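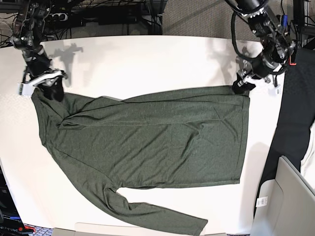 Both grippers on the shirt, one at each upper corner.

Sunday, early start. Built the new planner branch before breakfast and had it on the bench machine by 9. Zodeck is now split into two processes: the perception node, which publishes a mask and a set of corner candidates, and the planner, which takes those and returns a pair of grasp poses plus a path for each arm. Until last week the two shared a thread and the planner stalled whenever the mask was late. Callum Kerr had wanted the split in November and I put it off. He was right about the stall and wrong about the cause. The lock was in the logging code.

First job was the candidate scorer. It ranks points on the outline by curvature and by distance from the table edge, and it has always been too fond of cuffs. A cuff has two sharp corners close together, so it scores well on curvature alone. I added a term for the width of the cloth behind each candidate, measured inwards from the outline. Ran it against the 3,000 stored masks from the Mansilla set. Wrong picks on sleeves went from 41 to 15. Most of those remaining are masks where the sleeve lies over the body and the outline carries no useful width at all. I have left them failing in the test report so that I don't forget.

Pilar Acuña rang at eleven about the Skaddale message format. She wants the grasp pose and the approach vector in one message. I would sooner keep them apart, as the approach gets recomputed more often. Agreed to one message with a sequence number on each field. Ugly, but it will do.

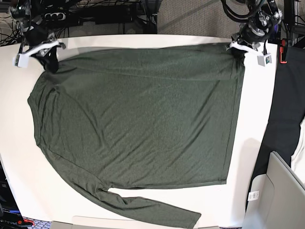 The fold detector is the next thing to fix. It looks for long straight steps in the depth map and reports each one as either a hem or a crease, and the choice depends on whether there is table on one side of the line. That rule fails for a narrow double layer near the top. With the shirt stretched between the two grippers there is a straight fold line just below the held edge, with only a thin band of doubled cloth above it, and a patch-based test can easily spill over the band and reach the white table beyond. Reduced the patch width and made the test one-sided. Also stopped the detector from reading anything inside the gripper mask, where the depth values are poor in any case.

Afternoon on the control side. The two arms run separate trajectories with a shared clock, and the controller caps the tension in the cloth by limiting the distance between fingertips. The cap was a constant from the Grunholm config file. It is now set from the fabric width at grasp time, with a margin of up to 3 per cent. Replayed the old logs through it in simulation. No limit violations, but the filter adds a lag I don't like. Possibly the cut-off is too low. Left a note in the ticket.
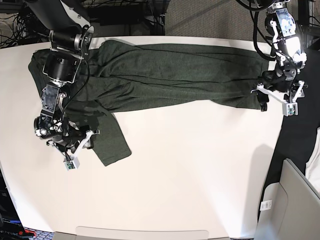

Collision checking took the rest of the day. The planner treats the cloth as a flat region at table height, and that is a poor model wherever it is bunched. Under the arm on the left the garment is gathered at its far end, while the other end tapers to the point where the fingers pinch it, so a single height for the whole region suits neither. I have started on a height grid with coarse cells, filled from the depth map and padded by one cell. Planning time goes up, though most of that is my own copying of the grid on every query. Pass by reference tomorrow.

Small things. The visualiser drew the left and right arms in swapped colours, now fixed. The replay tool drops the final message in a log if the file was closed uncleanly. The launch script still starts the old perception node when run without arguments, so must remember to pass the flag until Callum merges the change.

Pushed everything at 7 except the height grid, which doesn't compile.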